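Why Do Things Stick Together?
By Mei-kuen Kwan

Print this page | E-mail this page

Have you ever tried to open a cookie jar with buttery fingers? Your hand slides right around the lid! Wipe your fingers on a towel and try again, and off it comes. You have just met friction, one of the busiest forces in the whole world.

What is friction?

Friction is a force that slows things down when they rub against each other. Even things that feel smooth, like a plate or a desk, have tiny bumps and dips if you look at them through a strong microscope. When two surfaces touch, they catch on each other – and that makes it harder for them to slide.

Rub your hands together really fast. Feel that warmth? Friction turns some of your movement into heat!

Good grip, bad grip

Sneakers have rubber soles with patterns cut into them, and rubber is a champion at gripping. Socks on a shiny floor are the opposite (wheee!). Ice is slippery too, and that is why people in snowy towns scatter sand on the sidewalks in December. The sand makes the path rough again.

Sometimes we want less friction. A squeaky bike chain needs oil, and a playground slide would be no fun at all if it were covered in sandpaper.

Animals that hang on

Geckos can run straight up a window! Their toes are covered in hairs far too small for you to see, and each one clings to the glass a tiny bit. Tree frogs have soft, damp toe pads. Mountain goats have hooves with a hard edge and a squashy middle, great for climbing on rocks.

Holding on without hands

Tools need grip as well. Kitchen tongs, pliers and tweezers all squeeze from two sides, and the harder they squeeze, the more friction there is. Some have rubbery parts so that smooth things don't slip away.

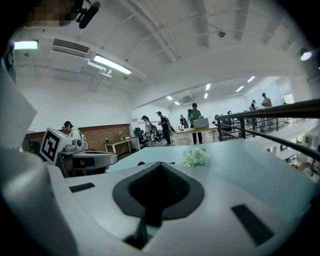
Try it: the book ramp

You need a big flat book, an eraser, a coin and a ruler.

1. Put the eraser and the coin side by side at one end of the book.
2. Lift that end slowly. Which one slides first?
3. Ask a friend to measure how high the book was when each one started to move.
4. Tape a piece of paper towel over the book and do it all again.

Chun-yin tried this at our kitchen table, and the coin won the race every single time. What happens at yours?

Last updated: 20th January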